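Small Bathrooms, Shared Mornings: Storage and Light in the Drekwood Student Flats
Project report, Home and Interior Studies, group 3

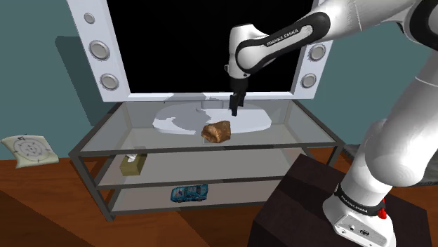 Fig. 1. Glass shelving in front of a vanity mirror with round lights (rendering).

Group: Aurélien Pons, Solange Vasseur, Themba Msimang
Supervisor: Mireille Charpentier
Handed in: 4/10/22

1. Why this topic

All three of us live in Drekwood or used to. The bathrooms are shared, four people to one, sometimes five. Mornings are bad. We wanted to know what people fight over and if it's the size of the room or how the stuff is kept in it. Our first idea was kitchens but another group took kitchens.

Question we ended up with: does where things are stored change how long people stay in the bathroom before class?

2. What we did

Survey first. Paper sheets under doors, one per resident, collected in a box by the mailboxes. We gave out 121 and got 80 back. Better than we thought, Solange put candy next to the box.

Then a diary week in September. 29 people wrote down when they went in, when they came out, and what they did in there (categories only – shower, teeth, hair, makeup, shaving, other). A few stopped partway through. We kept the days they did fill in.

Last part was interviews. Short ones, in the hallway mostly. Jacqueline Roussel from the housing office also gave us an hour and let us see the floor plans, thank you to her.

3. What people said

Biggest complaint by far was no place to put anything down. Not the shower, not the hot water. People carry a bag in, balance it on the sink, it falls in, they start over. One resident on the second floor keeps hers on the toilet lid and has to move it every time. "I own one towel hook and I defend it" was another answer.

Second complaint was light. Drekwood bathrooms have one ceiling fixture behind you when you stand at the sink, so your own head shades your face. Everybody who does makeup said they do it in their room instead, by the window, or in the hall. Shaving same thing.

Third was damp. Towels don't dry. Cardboard boxes go soft. Several people had metal baskets that rusted and left rings on the tile.

Nobody asked for a bigger room, wich surprised us. We had a whole section planned on room size and dropped it.

4. Diary results

Showers were short. The long visits were hair and makeup, and these were also the visits where other people knocked. In the flats where residents had put up their own shelf (allowed if no drilling) the notes had less "looking for things" in them. We can't say the shelf caused it. Maybe tidy people buy shelves.

One flat moved all hair dryers out to the hallway, where there's an outlet and a mirror. Their mornings went a lot smoother by their own account, and the diaries seem to agree. Cost them nothing. We should of asked more about this in the interviews but we only saw it after, when typing up.

5. Materials

We compared what you can buy for a shelf in a damp room. Themba did most of this part.

Glass – wipes clean, doesn't swell, lets light through so a small room feels less full. Shows every drop and every toothpaste spot. People were nervous about breaking it. Needs a frame that won't rust.

Coated metal – fine until the coating chips. After that see section 3.

Solid wood – looks warm, most liked in the survey. Needs oil or varnish and nobody in a student flat is going to oil a shelf.

Plastic – cheap, light, goes yellow. Least liked, most owned.

Open shelves against closed cabinets: split down the middle. Open is faster to use, closed hides the mess from the other three people. Residents who'd had something borrowed without asking all wanted closed.

6. Light at the mirror

Light from the sides of a mirror gives a more even face than one lamp overhead. This is in the course reader and we tried it with two clip lamps taped up at head height. Works. Aurélien shaved both ways and the side lamps won, he cut himself once with the ceiling light only. Not a real test, one person, we know.

Any fixture near water needs to be rated for it and put in by the building. So this isn't something residents can do alone.

7. Suggestions to the housing office

– Freestanding open shelf in every shared bathroom, one level per resident, labeled.
– Side lights at the mirror when the bathrooms get redone.
– Hallway mirror and outlet on each floor for hair. Cheapest one, do this first.
– More hooks. Really just more hooks.

Ms. Roussel said the hallway mirrors could maybe be done out of the regular repair budget. The lights would have to wait.

8. Problems with our work

Only one building. Self reported times, some clearly rounded to the nearest five minutes. The candy. We also didn't ask about cleaning at all, and in the interviews it came up constantly, so that's a hole. If somebody continues this they should start with cleaning and work back to storage.

Survey sheet and blank diary page are in the appendix, floor plans left out at the housing office's request.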